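# Notes - "Do endurance stats tell you anything?"

Saturday slot, after the tire people. 12 slides, keep moving. Clicker is on the lectern, water on the left.

## Opening (no slide)

Ask who in the room has run a stint after midnight. Wait for the hands. Then ask who has read a press release the week after and recognized the race they were in.

I've written a few of those releases myself, so I get to be rude about them. A team finishes fourth in class, two cars in the class retire, one gets a long penalty, and by Tuesday it's "a strong result built on consistent pace." Maybe it was. The release doesn't give you any way to check.

What I want to do today is go through four claims we hear every season in club and semi-pro endurance racing and ask what would have to be true for each of them to hold up.

## Slides 1-3: "We won it in the pits"

Favorite claim of every team manager, me included.

- Show the Vevden stop chart. Three columns: stationary time, pit lane time, total time lost.
- Point at the second column. Pit lane time is mostly speed limiter. It's the same for everybody unless somebody breaks the rule.
- The gap between the best and worst crews on stationary time looks huge on its own axis. Put it next to time lost in traffic and it shrinks a lot.

At Vevden we had the second fastest crew by stationary time and finished nowhere near second. The team that won had a wheel gun fail and did one stop with a hand wrench. They won because they caught the safety car right and we caught it wrong. I have never seen "we were lucky with the safety car" in a headline.

(If somebody says you make your own luck: ask how. Let them answer. Don't jump in.)

## Slides 4-5: The simulator

Careful here, the Drulero people may be in the room. Be fair.

The sales pitch is 250 hours of simulator time for a junior driver in place of track days. It's cheaper, that part I accept. What I don't accept is the chart that comes with it, where drivers who did the hours got faster. Of course they got faster. They were nineteen years old and in their second season. I'd like to see the same chart for nineteen-year-olds who spent the winter stacking shelves.

I asked for that comparison in March. I was sent a nicer version of the first chart.

Say clearly: I don't think the simulator is useless. We use one. It's good for learning which way the track goes and for practicing driver change procedures without waking the neighbors. I just can't tell you what it's worth in lap time, and I don't believe the people who say they can.

## Slides 6-8: The silver driver problem

This one gets heated, so slow down.

Claim: the race is decided by your slowest driver. Everyone nods at this. The trouble is what people do with it next, which is spend the whole budget on a hired pro and hope.

Kevser Canpolat kept lap sheets for the Işık team over a full season and let me use them. Slide 7 is her work, give her the credit out loud. She sorted laps into clean, traffic and "other," by hand, from the timing screen and the radio notes. 700 laps for one driver pairing.

- On clean laps the gap between the two drivers is what you'd expect.
- In traffic the gap gets much smaller, and on some stints it goes the other way.
- "Other" is a mess and she says so herself.

So is the slow driver the problem? In this one pairing, in one season, less than people think. That's as far as the sheets go. I've already heard it quoted as "amateurs are as quick as pros in traffic," and Kevser would like that to stop. So would I.

Skip slide 8 if we're past the half hour. It's only the same numbers split by tire age, and the sample gets thin.

## Slides 9-10: Reliability

"The car never missed a beat." Read the quote out, then put up the Nendedwood job sheet.

This was our car. I wrote that quote. The job sheet from the same race has a brake bleed, a loose splitter stay taped twice, a radio that died at 3 a.m. and a door that wouldn't latch after the third driver change. We finished, so it turned into a car that never missed a beat.

I'm less bothered by the fib than by what came after. When we planned the next race, somebody pulled up the release and said reliability was sorted. We took the door latch off the winter list. You can guess about the door.

If you take one thing home, keep the job sheet somewhere the press release can't reach it.

## Slide 11: What I'd like to see instead

Keep this short, people will want coffee.

- Publish the safety car timings with the results. The organizer has them anyway.
- Teams: log traffic laps separately, even badly. A pencil mark is fine.
- If you sell something that makes drivers faster, show me the ones who didn't buy it.
- Class results should list starters as well as finishers. A third place out of four isn't the same as a third place out of 12, and I shouldn't have to dig through a PDF to find out which one I'm reading about.

I don't expect any of this by next season. The organizers will say it's work, and it is - I've done the scoring table at a club meeting and I was no fun to be near by dawn.

## Slide 12: Questions

Likely ones:

**Balance of performance.** Don't get pulled in. I haven't got the data and neither has whoever asks. Offer to talk outside.

**Can we have the lap sheets?** Not from me. Ask Kevser, she's in the second row.

**So why do you still race?** Because I like it. Leave it there and take the next hand.

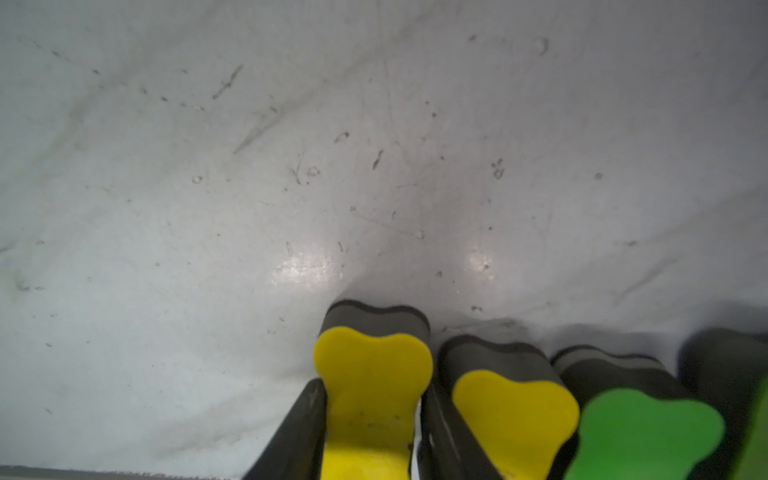 If there's time left over, go back to slide 2 and let them argue about the pit stops. Hand the clicker back to the desk on the way out.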